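ロボットに手とり足とり教える ものをつかむ練習のはなし

みなさんは、お箸の持ちかたを、だれに教わりましたか。

たぶん、おうちの人や保育園の先生が、うしろから手をそえて、「この指はここ、こっちの指は上にのせてね」と、いっしょに動かしてくれたのではないでしょうか。さいしょは豆がころころ逃げてしまって、泣きそうになった人もいるかもしれません(わたしは泣きました。しかも、わりと大きくなってからです)。でも、なんどもやっているうちに、いつのまにか指がおぼえてしまって、いまでは「どうやって持っているの?」と聞かれても、うまく言えないくらいになっているはずです。

きょうは、それとよく似たことを、ロボットがしているというおはなしをします。ロボットに人間が手本を見せて、ものをつかんだり、運んだり、しまったりするやりかたをおぼえてもらうのです。すこし長くなりますので、おやつでも食べながら、ゆっくり読んでくださいね。

ことばで教えるのは、とてもたいへん

ロボットを動かすには、むかしからプログラムというものを使ってきました。プログラムは、コンピュータにわたす「やることの順番」を書いたものです。たとえば、「右に20センチ動く。下におりる。指をとじる。上にあがる。」というふうに書いておけば、ロボットはそのとおりに動きます。

工場で、いつもおなじ場所に、おなじ形の部品が、おなじ向きで流れてくるのなら、このやりかたでじゅうぶんにうまくいきます。ロボットはあきたりしませんし、「ちょっと休けい」とも言いませんから、朝から晩まで、ぴたりとおなじ動きをくりかえしてくれます。とてもえらいですね。

ところが、おうちの中や、お店のうらがわや、学校の教室では、ものがいつもおなじ場所にあるとはかぎりません。ためしに、じぶんのつくえのひきだしを開けてみてください。消しゴムはどこにありますか。えんぴつは、どちらを向いていますか。きのうとおなじ場所にありますか。えんぴつの下に、まるまった紙がはさまっていたりしませんか。

この「ひきだしから消しゴムを出す」という、みなさんなら目をつぶってもできそうなことを、さっきのようなことばで書いてみましょう。「消しゴムをさがす。」これは、どうやってさがすのでしょう。「白くて四角いものを見つける。」では、紙のケースがついていたら? よごれて黒くなっていたら? 「えんぴつをよける。」どちらへよければいいのでしょう。「やさしくつかむ。」やさしくって、どのくらい?

こんなふうに、書いても書いても、「でも、こういうときはどうするの?」が出てきてしまいます。書くほうがくたびれてしまいますし、どんなにたくさん書いても、ひきだしの中は、また思ってもみなかったちらかりかたをするものです。

そこで考えられたのが、お箸のときとおなじように、「やってみせる」という教えかたでした。

ひとつめの教えかた ロボットの手をとって動かす

いちばんお箸の練習に似ているのは、人間がロボットの腕をちょくせつ手で持って、動かしてあげるやりかたです。

ロボットの腕には、わたしたちの肩やひじや手首にあたるところがあって、これを関節(かんせつ)といいます。関節のひとつひとつにはモーターが入っていて、ふだんはモーターの力でしっかり止まっているので、人が押しても動かないことが多いのです。でも、この教えかたをするときは、モーターの力のかけかたを変えて、腕が自分の重さでだらんと落ちてしまわないようにしながら、人が押したり引いたりすれば、すうっとついてくるようにします。お風呂の中で、腕がふわりとかるく感じることがありますね。あんな感じを思いうかべてもらうといいと思います。

そうしておいて、教える人がロボットの腕を持ち、「ここまで来て、そう、ここでちょっと手首をまわして、指をとじるんだよ」と動かします。口で言う必要はほんとうはないのですが、教えているうちに、つい話しかけてしまう人もいるようです。そのあいだ、ロボットのほうは、自分の関節がどれだけ曲がったかを、ずっと記録しています。関節には角度をはかる部品がついていて、目をつぶっていても自分の腕がどんな形になっているかわかるのです。みなさんも目をつぶったまま自分の鼻をさわれるでしょう? あれにすこし似ています。

このやりかたのよいところは、なんといってもわかりやすいことです。はじめてロボットにさわる人でも、動かしたいほうへ押せばいいのですから、すぐにできるようになります。

こまったところもあります。教える人の手や体が、カメラに写ってしまうことがあるのです。ロボットがあとでその映像を使って勉強するとき、手本には人の手があったのに、自分ひとりでやるときには人の手がない、ということになります。すると、見えているものがちがうので、こまってしまうかもしれません。それに、大きなロボットの腕を長いあいだ動かしていると、教える人の肩もこってきます。

ふたつめの教えかた はなれたところから動かす

もうひとつは、すこしはなれたところから、ロボットを動かすやりかたです。これを遠隔操作(えんかくそうさ)といいます。遠隔というのは「遠くはなれている」、操作というのは「動かしてあやつる」という意味です。むずかしい漢字ですけれど、ラジコンカーで遊んだことのある人なら、もう遠隔操作をしたことがある、と言っていいのですよ。

ラジコンカーのリモコンは、前とうしろ、右と左がわかれば走らせられますね。でもロボットの腕は、上や下にも動きますし、手首をひねったり、かたむけたりもします。おまけに、指をとじたり開いたりもしなければなりません。ですから、動かすための道具にも、いろいろなくふうがあります。

たとえば、ゲームのコントローラーのようなものを手に持って、その手を動かすと、ロボットの手もおなじように動く、という道具があります。手を右に出せば、ロボットも右へ。手首をくるっとまわせば、ロボットの手首もくるっ。引き金のようなボタンをにぎると、指がとじます。

それから、教える人の手もとに、もうひとつ小さな腕をおくやりかたもあります。小さなほうの腕を手で曲げると、はなれたところの腕が、そっくりまねをして曲がるのです。ふたごのようでおもしろいですよ! ひじを曲げればひじが曲がり、手首をまわせば手首がまわるので、さわっている人には、ロボットの腕がどんな形になっているのかがよくわかります。

頭にゴーグルをつけて、ロボットのカメラが見ているものを見ながら動かす人もいます。まるで自分がロボットの中に入ったような気もちになるそうで、とちゅうでかゆくなった自分の鼻をかこうとして、うっかりロボットの手をあげてしまった、なんていう話も聞きました。

遠隔操作では、教える人はロボットのとなりにいなくてもかまいません。おなじ部屋の反対がわにいることもあれば、となりの部屋でモニターを見ていることもあります。カメラの前に人の手が入らないので、ロボットがひとりで仕事をするときと、よく似た映像がのこせるのもよいところです。

かわりに、むずかしいこともあります。ものにさわったときの「こつん」という感じが、教える人の手に伝わらない道具が多いのです。あつい手ぶくろを何枚もかさねて、しかもマジックハンドでおまめをつまむところを、思いうかべてみてください。どのくらい強くつかんでいるのか、目で見てたしかめるしかありません。はじめての人は、コップひとつ持ちあげるのに、ずいぶん長くかかります。それでも、ふしぎなもので、毎日やっているうちに、だんだんじょうずになっていくのですね。教える人のほうも、練習しているわけです。

箱の中のものをつかんでみよう

では、どんなことを教えているのでしょうか。

よく行われるのが、箱の中に入ったいろいろなものを、ひとつずつつかんで、べつの場所へうつす練習です。なあんだ、おかたづけじゃないか、と思いましたか。そうなんです、おかたづけなんです。でも、このおかたづけの中に、むずかしいことがたくさんつまっています。

まず、入れるもののえらびかたです。まるいもの、四角いもの、ほそいもの、すきとおったもの、でこぼこしたもの。できるだけ、ちがう形や、ちがう手ざわりのものをまぜておきます。おなじつみ木ばかりで練習すると、つみ木をつかむのはうまくなっても、コップを見たときに手が止まってしまうからです。みなさんのおうちの「なんでも箱」に入っていそうなもの、といえば、だいたいあっています。

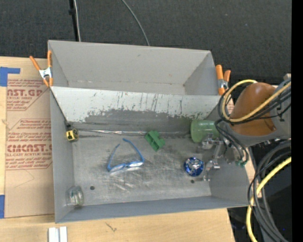 たとえば、めがねをつかむことを考えてみましょう。めがねには、耳にかけるほそいところがありますね。あそこは「つる」とか「テンプル」とかいいます。つるが開いているときと、たたんであるときでは、形がまるでちがいます。開いているめがねのつるをつまんで持ちあげると、めがねはぶらんとかたむいて、となりのものにひっかかるかもしれません。まんなかの、鼻にのるあたりをつまめば安定しそうですが、そこはせまくて、ロボットの指をぴったり合わせるのがたいへんです。

コップはどうでしょう。立っているコップなら、ふちをつまむか、横からはさむか、どちらかでよさそうです。ところがたおれているコップは、さわったとたんに、ころりと転がることがあります。みなさんなら、転がりはじめたらさっと手を出して追いかけますね。考えるよりも先に、手が動いています。ロボットにとっては、この「さっと」がとてもむずかしいのです。

すきとおったものも、なかなかの強敵です。ロボットは、カメラで見たようすから、どこになにがあるかを知ろうとします。ところが、とうめいな入れものは、うしろのものがすけて見えますし、明かりがあたると白く光って、そこだけ形がわからなくなったりします。ガラスのとびらに気づかずに、ごつんとぶつかったことのある人はいませんか。見えにくいものは、人間にだって、やっぱりむずかしいのです。

ぴかぴかの金属の上においたものも、光が反射(はんしゃ)して、見えかたがかわります。朝と夕方でもちがいますし、だれかが電気をつけたり消したりしてもちがいます。

それから、箱のすみっこ。これがまた、やっかいなのです。壁のすぐそばにあるものをつかもうとすると、ロボットの指が先に壁にあたってしまいます。じょうずな人は、まずものをちょっとだけまんなかのほうへよせてから、ゆっくりつかみます。おふろの洗面器のすみに、ビー玉を入れて、おやゆびと人さしゆびだけでとってみると、この気もちがよくわかりますよ。指がすべるときは、壁にそってずるずると上まで引きあげる、なんていうわざを思いつく人もいるでしょう。そういう小さなわざも、手本の中にちゃんと入っていきます。

ロボットがおぼえていること

さて、手本を見せているあいだ、コンピュータの中には、なにがのこっているのでしょうか。

ひとつは、カメラの映像です。カメラは箱の上や横においてあったり、ロボットの手首についていたりします。もうひとつは、そのときの腕の形と、指の開きぐあいです。このふたつが、時間をぴったりそろえて、いっしょにしまわれていきます。

ぱらぱらまんがを思い出してください。一枚ごとに絵がかいてありますね。その一枚一枚のはしっこに、「このとき、ひじはこのくらい曲がっていて、指はこのくらい開いていた。そして、つぎはこっちへ動いた」というメモが書いてあると思ってください。映像とメモがずれてしまうと、「まだコップにさわっていないのに指をとじる」というまちがった手本になってしまいますから、時間をそろえるのは、とても大事なところです。

こうしてたまったぱらぱらまんがを、コンピュータがなんども、なんどもくりかえして見ます。そして、「こういうふうに見えたときは、腕をこう動かすことが多いんだな」というつながりを、すこしずつ見つけていきます。このように、手本をまねて学ぶことを、模倣学習(もほうがくしゅう)といいます。模倣というのは、まねをするという意味です。

どれくらいの手本がいるのかは、おぼえたいことによってちがいます。プラーナという小さなロボットのグループでは、箱のかたづけをおぼえさせるために、2,320回分の手本をためました。一回ごとに、ものをえらんで、つかんで、うつして、手をはなすのです。みなさん、漢字の書きとりを2,320回と言われたら、ひっくりかえってしまいますよね。教える人は12人いて、かわりばんこにやったそうです。

おもしろいのは、人によってくせがあることです。いつも左からとる人。大きいものから先にかたづける人。つかむ前に、かならず一度ぴたっと止まる人。あとで記録を見ると、どの人がやったものか、なんとなくわかってしまうのだそうですよ。ロボットは、そのくせまでまねします。とても慎重な人の手本だけでおぼえたロボットは、慎重でゆっくりになりますし、せっかちな人の手本だけでおぼえたロボットは、やっぱりすこしせっかちになります。

まちがえた手本は、すててしまう?

手本なのだから、うまくできたものだけをのこせばいいように思えますね。はじめのころは、ブレボムコームの研究室でも、そうしていました。つかみそこねたら、その回はなしにして、はじめからやりなおします。のこるのは、きれいにできた手本ばかりです。

ところが、そうやっておぼえたロボットを動かしてみると、すこしこまったことがおきました。きれいにできているあいだはいいのです。でも、指がほんのすこしずれて、ものがつるっと逃げると、そこからどうしていいかわからなくなって、なにもつかんでいない手を大事そうに運んでいってしまうのです。からっぽの手を、そうっと。見ていた人たちは、おもわず「持ってないよ!」と声をかけたそうです。

考えてみれば、むりもありません。「逃げられたあとに、もう一度つかみにいく」という手本を、一度も見せてもらっていなかったのですから。

それからは、つかみそこねても、あわててやめずに、そのままもう一度つかみなおすところまで見せるようになりました。わざと指をずらしたところからはじめて、そこからなおしてみせることもあります。転んだあとの起きあがりかたを教える、といったらいいでしょうか。スキーを習うときにも、まず転びかたと起きあがりかたを教わりますね。あれとよく似ているなあと、わたしは思います。

ただし、なんでもかんでものこせばいいかというと、そうでもありません。教える人がくしゃみをして、ロボットの腕がぐわんとゆれてしまったときの記録は、さすがにのこしません。

教えるときの約束

ロボットの腕は、小さく見えても力があります。ですから、教える場所には約束があります。約束は研究室によってすこしずつちがいますが、フアランガという教室で子どもたちがロボットにさわるときには、つぎの4つを、はじめに声に出して読むことになっています。

ロボットが動く場所に、顔や手を出しません。
赤い非常停止(ひじょうていし)ボタンの場所を、みんなでたしかめます。
髪の長い人はむすび、ひらひらした服のそでは、まくります。
大人がいないときは、さわりません。

非常停止ボタンというのは、「たいへんだ!」と思ったときに押すと、ロボットがすぐに止まるボタンです。まちがえて押してしまっても、しかられません。ですから、まよったら押していいのです。

そして、つかれたら休みます。遠隔操作は、すわっているだけに見えますが、ずっと目をこらして、指先に気をつけていますから、思ったよりもつかれるのです。フアランガでは、20分くらいで交代して、お茶をのんだり、窓の外を見たりします。

テストの時間

たくさん手本を見たロボットは、いよいよ、ひとりでやってみます。教えていた人は道具から手をはなし、すこしさがって見まもります。運動会で、はじめて走るわが子を見る親のような気もちになるのだそうです。

テストでは、練習のときとおなじものをつかめるかどうかを、まずたしかめます。それから、ならべかたをかえます。つぎに、練習で一度も見せていないものを入れてみます。たとえば、丸いものをいくつも練習したロボットが、はじめて見るちがう色の丸いものをつかめたら、「丸いものって、こういうふうにつかめばいいんだな」ということが、すこしはわかってきたのかもしれません。つかめなければ、色のほうを目じるしにしていたのかもしれません。そこで、また手本をふやします。

プレラッハというかたづけロボットの計画では、テストのときにどうしてもとれなかったのが、うすくてひらたいカードだったそうです。箱の底にぴったりくっついて、指が下に入りません。みなさんなら、どうしますか。つめでひっかけますか。箱のふちまですべらせて、はみ出したところをつまみますか。教える人たちも、ああでもない、こうでもないと自分の手でためしてみて、すみまですべらせて、壁にあてて、立ったところをはさむやりかたを考えました。それを遠隔操作でやってみせるのに、午後いっぱいかかったということです。

おうちでできる「ロボットごっこ」

さいごに、ロボットに教える人の気もちと、教わるロボットの気もちが、ちょっぴりわかるあそびをしょうかいします。ふたりでやります。

用意するのは、あさい箱と、こわれないものをいくつか。スポンジ、プラスチックのコップ、毛糸玉、トイレットペーパーのしん、ものさしなどがいいでしょう。割れるものや、とがったものは使わないでください。それから、目かくしにするタオルと、トングをひとつ。

まず、ロボット役の人は目かくしをして、トングを持ちます。教える役の人は、ことばだけで教えます。「右、右、もうちょっと右、あ、いきすぎ! 下におろして、とじて!」とやってみて、ひとつとれるまでに、どのくらいかかるかやってみましょう。たぶん、ふたりともわらってしまって、なかなかすすまないと思います。

つぎに、こんどはことばを使いません。教える役の人が、ロボット役の人の手に自分の手をそえて、いっしょに動かして、つかみます。これを何回かくりかえします。

それから、手をはなして、ロボット役の人がひとりでやってみます。目かくしはしたままです。おなじ場所においてあるものなら、けっこうとれるはずです。では、教える役の人が、こっそりものの場所をずらしたら、どうでしょうか。

さいごに、目かくしをとって、もう一度やってみてください。あたりまえのようにとれますね。目で見て、場所をたしかめて、手の動きをなおして、すべりそうならにぎりなおす。それをぜんぶ、みなさんは一度にやっています。

やってみたら、役をこうたいするのもわすれずに。ロボット役になると、「右」と言われても、どのくらい右なのか、ほんとうにわからないものですよ。うまくいったつかみかたや、どうしてもとれなかったものがあったら、絵にかいておくと、つぎにやるときに役に立ちます。わたしの家では、毛糸玉がトングにからまって、はずすのにいちばん時間がかかりました。

ことばのメモ

関節(かんせつ) 腕やゆびの、曲がったりまわったりするところ。ロボットでは、モーターが入っていることが多い。

グリッパー ロボットの、ものをつかむ手の部分。指が二本のものも、もっとたくさんあるものもある。

遠隔操作(えんかくそうさ) はなれたところから、機械を動かすこと。

模倣学習(もほうがくしゅう) 手本をまねして、やりかたをおぼえること。

非常停止(ひじょうていし)ボタン あぶないときに、機械をすぐに止めるボタン。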